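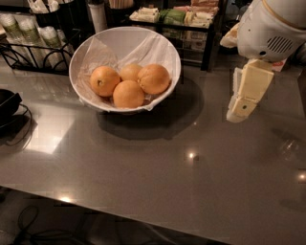 Caring for Football Uniforms and Pads at Home

Posness Youth Football League
Equipment Office – Household Tips for Families
Updated 28 Jun 2023

Each player in the league is issued a helmet, shoulder pads, a game jersey and a practice jersey at the start of the season. Pants, girdle and cleats are supplied by the family. The equipment office asks that all items be cared for as set out on this page. Items returned in poor condition may be charged against the equipment deposit.

After every practice

Empty the bag on the day of use. Equipment left zipped in a bag overnight will develop an odor that is difficult to remove, and mildew may form on the padding. Open the bag fully and leave it upside down over a chair or railing.

Hang shoulder pads on a wide coat hanger in a room with moving air. A garage is suitable if the door can be left open. Do not place pads on a radiator, in a clothes dryer or in direct sun for long periods – heat hardens the foam and weakens the straps.

Jerseys and pants

Rinse mud from the outside of the garment with cold water before it goes into the machine. Turn jerseys inside out to protect the numbers. Close all hooks and belts, and wash game jerseys separately from anything with a zipper.

Use cold water and an ordinary liquid detergent. Fabric softener should not be used, as it coats the fibers and holds sweat in the cloth. Chlorine bleach must not be used on any league item.

Jerseys are to be hung to dry. Pants may be tumbled on the lowest setting once the pads have been taken out.

Grass and blood stains

Grass: Work a small amount of liquid detergent into the mark with a soft toothbrush. Leave it for 20 minutes and wash as usual. Repeat if the mark is still visible, and do not machine dry the garment until it is gone.

Blood: Soak in cold water as soon as possible. Warm water sets the stain. Families who wash uniforms at the Gasholm Road laundry should rinse at home first.

Helmets

Wipe the shell with a damp cloth and mild dish soap. The inside padding may be wiped in the same way and must be left to air dry. Solvents, spray paint, adhesive removers and scented sprays are not permitted, and stickers may be applied only by the equipment office.

Check the chin strap snaps and the face mask screws weekly. A loose screw may be tightened by hand with a regular screwdriver. A cracked shell, a bent mask or a missing screw must be reported, and the helmet may not be worn until it has been inspected.

Shoulder pads

Wipe the plastic arches and the underside with a cloth wrung out in warm, soapy water, then again with plain water. Pads should not be put under a hose. Worn laces may be replaced at home with flat lace of the same width; elastic straps are replaced by the league at no charge.

Cleats

Knock the soles together outdoors and remove the remaining soil with a stiff brush. Take out the insoles and loosen the laces. Crumpled newspaper placed inside will draw out moisture and should be changed after a few hours.

Off-season storage

League equipment is collected after the final game. Families storing their own items until the following season should wash and dry everything completely, then keep it in a cloth bag or an open bin. Sealed plastic is not recommended. Players attending the February conditioning sessions will need cleats only.

Repairs and exchanges

The equipment office is located at the Govindasamy Field House, Room 34, and is open on practice evenings. Please bring the item clean and dry, with the player's name on a tag.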